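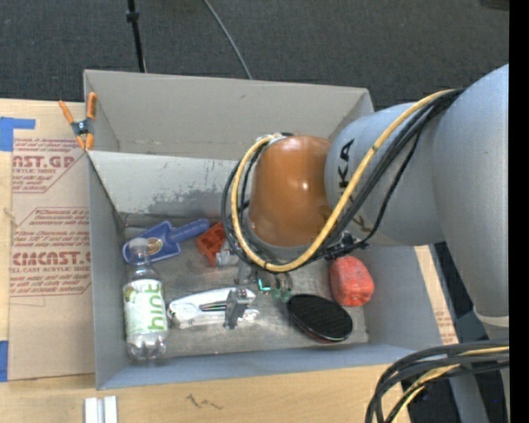

Home
Forums
Cells and Workholding
Bin Picking
New posts
Search

Thread: House rules for mixed-object bins, comments wanted before we fix them

tray_liner
We are writing down the rules for our picking cell at Boduvville. Until now each shift has done it slightly differently and the logs can't be compared. Draft so far:

1. Bin clamped to the table before the arm is enabled. Clamp goes on the outer wall, clear of the approach path.
2. Bin position marked on the table, so that it can be put back after cleaning.
3. Only the compartment named on the job sheet is loaded. The other one stays empty until the run calls for it.
4. Cable slack checked at full reach over the far wall, and again with the wrist turned to both ends of its travel.
5. Protective stop after 3 failed grasps on the same object.
6. Wear on the divider noted at each change of shift.

What have we missed?

Flurkerex_ops
Rule 4 needs a number or it will be ignored. With the dress pack outside the arm, the loops beside the wrist are the first thing to touch a bin wall or an object standing up against it. Ours say no loop lower than the gripper palm in any taught pose. If the pose can't meet that, re-teach the pose. Don't tape the cable.

Rule 1: one clamp or two? A spring clamp on one corner lets the bin pivot if the fingers catch the divider.

tray_liner
One at present. I take the point about pivoting. A fixed stop on the opposite side would do it and costs less access than a second clamp.

E. Lund
I disagree with both of you on clamps. A spring clamp is for setting up. For running I want the bin located on dowels or bolted to a plate. The handles also stand up above the wall, and they are seldom in the collision model. If you must use one, model it as a box and add 15 mm all round.

Flurkerex_ops
Bolting is fine for a production cell. If the bin is swapped several times a shift people will leave the bolts out, and then you have nothing holding it at all.

E. Lund
Then use a toggle. The argument that people will skip a step is an argument for a better fixture.

ddelapena
Dindo Dela Peña here, I look after the procedures at Bundgaard. Comments by rule.

Rule 2: tape marks are acceptable if all corners on the table side are marked. One L of tape gives position but it is poor at showing a few degrees of rotation. Anything else on the table, sheet stock included, should be listed on the job sheet or moved outside the reach of the arm. We had a vacuum cup pick up a loose sheet in January.

Rule 3: agree. Please add how the object set is written down. "Assorted" is no use to whoever has to repeat the run. We list shape, surface and whether it is see-through. A clear bottle lying flat and a blue scoop next to it are different problems for the depth camera, and a success rate that lumps them together tells you very little.

Rule 5: I would stop after 2 for anything rigid under the finger. Pressing down on a hard case against the bin floor loads the wrist, and the force limit should trip first. Record which one tripped.

tray_liner
Object list added as rule 7. For rule 5 I would rather keep the count at 3 and lower the force limit. Thin flat items often need the third attempt and we lose a lot of runs otherwise.

ddelapena
Acceptable, if the limit is set per gripper and is written on the sheet next to the payload.

gantry_moth
Does anyone keep the shift sheets in software? We built a form in Mendix and it works, but the operators still write on paper first and copy it over at 15:00. Half the wear notes never arrive.

Flurkerex_ops
Paper, clipped to the guard. Photograph it at the end of the shift.

E. Lund
On rule 6, "noted" is weak. Scraped finish on a divider changes how it reflects, and our segmentation began to report it as an object. Give a limit for replacement. We change the bin after more than 2000 cycles or when the scrape reaches the floor of the compartment, whichever is sooner.

tray_liner
The cycle count depends on the finger material, so I won't copy the figure. The second criterion I will take as written. Revised draft will have 11 rules and goes up here once the shift leads have read it. Rule 1 stays open: fixed stop plus clamp, or toggle.

E. Lund
Toggle.

Eyvindur

Related threads
Cable slack at the wrist: how do you measure it?
Modelling clamps and fixtures as collision boxes
Transparent objects and depth cameras
Job sheet templates for shared cells
When to replace a scraped bin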